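Since April, small fittings at the Bovano workshop have been sorted and washed at one table, under a procedure drawn up with Primo Rinaldi. The present post records how that table is arranged, as several readers of the Flolterell notes have requested the details.

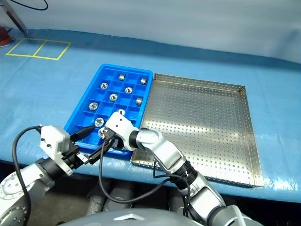 Storage of small parts remains the principal concern. Loose fittings were formerly kept in a single drawer, where their machined faces marked one another. Each piece is now assigned its own cell, and the blue compartment tray serves this purpose well -- the thin dividers keep neighboring parts from touching. A perforated steel tray is placed directly beside it, so that the distance of transfer is short.

Parts are moved singly and laid with space between them. The wash cycle is set to 30 minutes, after which the steel tray is left to drain on the rack until Thursday's inspection.

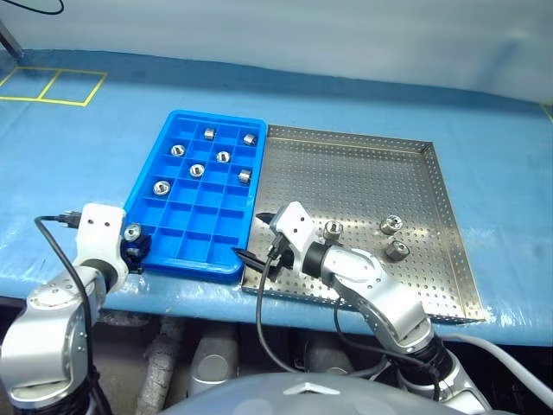 *Three nuts in the steel tray, with others still in their cells.*

Mr. Rinaldi has proposed a second compartment tray for the Costa order, which comprises 165 pieces. The request is under review.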